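Come read old handwriting with me (part-time, paid, Midmont)

Do you like other people's mail? I do, and I have made a sort of career out of it, and now I need help.

I'm Craig Crichton and I run the Kinnear letters project out of two upstairs rooms in Midmont, over the shoe repair place. The Kinnears were a family who farmed, quarreled and wrote to each other constantly for three generations, mostly between here and Gunisberg, and when the old house was sold the new owners found the lot in a blanket chest. There are 1,790 letters. I have been typing them up for two winters and I've gotten through 219 of them, so you can do the math on how old I'll be when I finish by myself.

We got a bit of grant money in February (I may have yelled in the stairwell) and I can now pay two people to read and type alongside me.

What you'd be doing

You take a folder of letters, you read them, and you type up what they say. All of what they say, spelling mistakes and all. If Aunt Lavinia writes "potatos" then it's potatos, and please don't fix her commas either – she didn't use any. When you can't make out a word you put it in square brackets with a question mark and move on, and then at three o'clock we put the kettle on and go over each other's brackets. This is the best part of the day. We once spent forty minutes on what I had down as "the bishop's goose" and ended up with "the bishop's gone," which spoiled a very good letter.

You'd also write a line or two for each letter saying who is in it and what it's about, so that people searching the collection later can find the flood, the barn fire, or the cousin who went off to Jinau and sent back nothing but weather reports.

Hours and pay

Twelve hours a week, split however you like between nine and five, as long as you're here for at least one of the afternoon bracket sessions. The job runs for ten months. Pay is $299 a week before taxes, paid every two weeks. I know that won't cover anybody's rent. It's what the grant allows, and I would rather put it right here than have you find out at the interview.

You can't do it from home, I'm sorry. The letters don't leave the building, and the scans we have so far are only of the first 171, done on a machine that was old when I was in school. So it's the real paper, at a real table, with clean dry hands. No gloves! People always ask. You feel the edges of the page better without them.

Who I'm looking for

Patient people. Nosy people. You don't need a degree, and you don't need to have done this before. My very first helper was a retired dental hygienist and she was faster than me inside a month, mostly (she said) from years of reading dentists' notes. If you've puzzled over your grandmother's recipe cards or your own family's papers, tell me about that, I'd much sooner hear it than a list of software.

You do need to type reasonably well, and you need to be okay with quiet, because mornings up here are very quiet. You also need to be kind about the dead. Some of the Kinnears were awful to one another and you'll be in on all of it, including things that still have grandchildren attached. What's in the letters stays in the room until the family has seen our pages.

A word about eyes. This is close work and the ink is brown on tan a lot of the time, so if you have reading glasses, bring them, and if you've been putting off getting your prescription checked, I'd do it before you start. I put mine off for a year and blamed Uncle Everett's handwriting for the headaches. We have good lamps, two stand magnifiers and a rule that you get up and look out of the window every half hour.

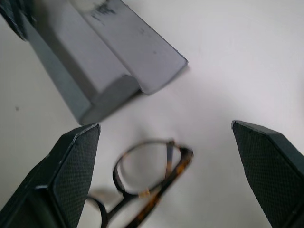

Tortoiseshell glasses on a white tabletop. Bring your own pair!

If your sight is limited but you'd love to be part of this, please write to me anyway. A good share of the job is reading aloud and listening, and I've found that a person hearing a sentence will often guess the missing word before the person staring at it does. We can work out the pairing between us.

The rooms are up one flight of stairs, sixteen steps with a rail on the left, and there is no elevator. I've asked the landlord about using the ground floor back room on some days and he has said yes in principle, so do mention it if stairs are a problem. There's street parking, and the Gunisberg bus stops at the corner.

How to apply

Write me a letter. By hand if you can, typed if you can't, one page is plenty. Tell me a bit about yourself and why you want to spend your afternoons with a bunch of dead farmers. Your handwriting won't be judged, mine is terrible. Drop it through the door marked Kinnear Letters or hand it in at the shoe repair counter, where they're used to me by now.

I'll be reading applications through the end of June 2024 and I'll answer every one. If I think we might get along, I'll ask you up for an hour, paid, and we'll try a letter together. I'll pick an easy one. Probably Lavinia.

Put a phone number on your page, please, and write the digits clearly. I've had enough sevens that might be ones.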